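Stellow Handheld Gripper Pair
Product information and demonstration visits

Overview

The Stellow Handheld Gripper Pair allows one operator to record two-handed household tasks at normal working speed. The operator holds one unit in each hand and carries out the task directly, and the recorded motion is then used to train robot arms fitted with matching fingers. The pair is supplied by Brindside, which also provides installation support, operator training and demonstration visits at its Skerberg site.

The product is intended for research departments, technical colleges and companies that need demonstrations of everyday manual work. Cloth handling has been the most frequent request from customers to date, followed by kitchen tidying and the sorting of small parts.

Main features

Two units, left and right, sold as a matched set
Two-finger gripping action, opened and closed by the operator's own hand
Marker cube on each unit, with a separate pattern set for left and right
Cable connection to the recording computer
Carrying case with fitted inserts
Recording software license for 3 workstations

Weight per unit: 475 g
Supply: as a complete pair only
Order code: 684

The marker cubes are fixed at the factory and should not be removed by the user. If a cube is knocked or scratched, the pair should be returned to Brindside for inspection before further recordings are made. Replacement cubes are not sold separately.

Demonstration visits

Prospective customers are invited to see the equipment in use before placing an order. Visits are held in the demonstration rooms at Skerberg, which are furnished with ordinary household items. Visitors have asked to see the grippers used among furniture, and the program has been arranged accordingly.

A visit begins with a short introduction to the equipment and the recording software. An experienced operator then performs a series of tasks, including the handling of cloths and garments at a coat rack. Loose fabric changes shape each time it is picked up, and visitors with an interest in laundry or garment work will find this part of the program the most useful. The operator holds both units at waist height, and either one can be opened while the other keeps its grip on the cloth.
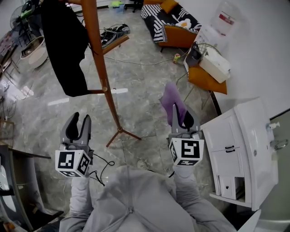

After the operator's session, visitors may try the grippers themselves. Most people need a few minutes to become used to the reach of the fingers, and staff will suggest simple tasks to begin with. Closed shoes should be worn, and care should be taken near cables on the floor. Recordings made by visitors are deleted at the end of the day unless a copy is requested in writing.

The most recent open day took place on 5/13/22 and was led by Leidy Marulanda, who is responsible for customer training. Representatives of Paulík, which distributes the product to schools and colleges, attended and answered questions on educational orders. A number of visitors asked whether a single unit could be purchased for one-handed tasks. The product remains available only as a pair, but the software accepts recordings from either unit alone - the setting is found under Session Options.

A further open day is planned for October. Places are limited, and organizations that were unable to attend in the spring will be given priority.

Individual visits

Organizations may also arrange a visit outside the open days. The fee is $300 per group and is credited in full against any order for a complete pair. Groups wishing to see a particular task should say so when booking and may bring their own cloths, garments or small household items. Sharp objects, liquids and glassware are not accepted.

Training and support

Each order includes one operator training session, held either at Skerberg or at the customer's premises. The session covers safe handling, checking the marker cubes, starting and stopping a recording, and reviewing the results. Additional sessions can be booked through Brindside customer training. Customers who purchased through Paulík should contact Paulík first with questions about delivery or invoicing - technical questions are handled by Brindside in all cases.

Requests for visits should state the name of the organization, the size of the group and the tasks of interest.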